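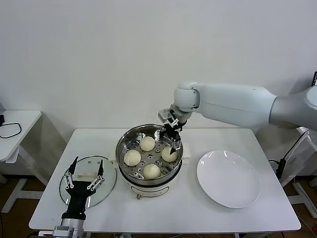 Vier Dampfbrötchen auf dem Lochblech des elektrischen Dämpfers

Hefebrötchen fallen nach dem Dämpfen zusammen
Eingestellt von plindon44 im Dezember

Hallo, ich mache seit dem Herbst gedämpfte Hefebrötchen nach einem Rezept vom Mehlpaket (Mavromatis, das feine Weizenmehl). Im Topf gehen sie gut auf, aber kurz nachdem ich den Deckel abnehme, schrumpeln sie und werden an der Oberfläche gelblich und glasig. Der Teig geht bei mir zwei Stunden neben der Heizung, geformt dann noch einmal 44 Minuten. Gedämpft wird auf höchster Stufe. Liegt es am Mehl oder am Topf? Backpulver ist keins drin.

Mavis_Zonda
Weder noch, der Teig hat Übergare. 44 Minuten nach dem Formen sind neben einer Heizung viel zu lang. Drück mit dem Finger leicht an die Seite: Kommt die Delle langsam zurück, müssen sie in den Dampf. Bleibt sie stehen, ist es zu spät, dann kannst du den Teig nur noch einmal durchkneten und neu formen. Nach dem Ausschalten den Deckel 5 Minuten zulassen und danach erst einen Spalt öffnen. Auf höchster Stufe würde ich auch nicht dämpfen, mittlere reicht, sobald das Wasser kocht. Und die Luft nach dem ersten Gehen gründlich auskneten, sonst gibt es Blasen unter der Haut.

trakden902
Bei mir war es Kondenswasser vom Deckel. Geschirrtuch drum, Zipfel oben verknoten, fertig.

plindon44
Danke euch beiden. Habe kürzer gehen lassen und auf mittlerer Stufe gedämpft, sie sind jetzt glatt geblieben. Eins hatte noch eine Delle, das Tuch probiere ich beim nächsten Mal.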